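Notes on Preparing for a Small Claims Hearing

Readers of this blog have asked for a fuller account of the small claims process than I gave in January. I spent several years as an intake clerk in a legal aid office in Hadlow, and I have since appeared as a party in my own right. What follows is general information. Limits, fees and deadlines differ from state to state, and the clerk of your local court remains the proper source for all of them.

Before You File

A written demand is required in some courts and advisable in all of them. The letter should state the amount owed, the reason it is owed, and the date by which payment is expected. My own dispute concerned a deposit of $598 paid to a contractor, Parri, for work that was not started. I sent one letter, kept a copy, and retained the mailing receipt. Two weeks later I received an offer of $500, on condition that I sign a release covering any future claim. I declined the offer, chiefly on account of the wording of the release.

Naming the correct defendant deserves particular care. A business may trade under one name and be registered under another. Parri was a trade name; the registered company was Werkis. Had I filed against the trade name alone, any judgment might have been difficult to collect. Most states allow the public to search business registrations online.

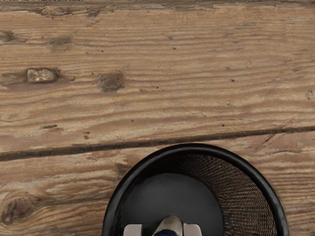
Organizing Your Evidence

Courts generally expect each party to bring copies for the judge and for the other side. I arranged my papers by date and numbered every page by hand. The full set came to 5 documents, including the signed estimate and the bank record of the deposit.

Sheila Tindall, my former supervisor, advised applicants to prepare a single page listing the main events in order — no argument, only dates and facts. I followed that advice and referred to the page several times while speaking.

At the Hearing

My case was called shortly after 10 a.m. and lasted roughly 20 minutes. The judge asked most of the questions, and each party was given time to respond. Interrupting the other side is poorly received, however inaccurate their account may seem.

Witnesses should attend in person where possible. Glenys Pomare, who was present when the estimate was signed, gave a short statement and was asked one question. Some courts accept a written statement instead, but the rule should be confirmed with the clerk well before the hearing.

The decision reached me by mail. Collection is a separate stage with its own forms, and I will cover it in a later post.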